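Progress report: home fire safety visits, Nurum district
To: Parvathi Rai, Mendness Fund
From: Thenmozhi Raju
11 Jun 2026

We have knocked on 3,909 doors and got inside 587 homes. I would not call that reach. The Evard summary counts a leaflet through the mail slot as a "contact," and I have left those out.

Smoke alarms were fitted in 85 homes. Whether they stay up is another matter. On the Arumugam blocks we went back to four of them and one had no battery in it. 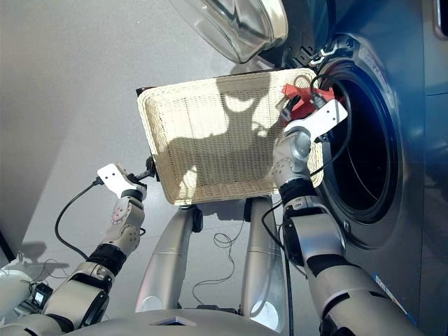
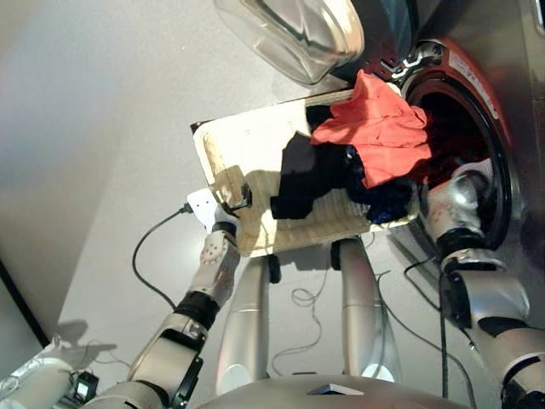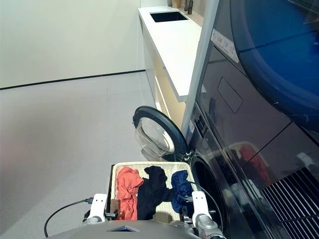 The night-call figures you asked for are still with the dispatch office. I don't expect them to show much. One quiet spring proves very little, and I'd be wary of anyone who claims our visits caused it.

Spending is on budget, mostly due to an inspector post we haven't filled. I am not convinced the second round of leaflets is worth printing and would like to move that money to return visits in August. Please let me know if the grant terms allow it.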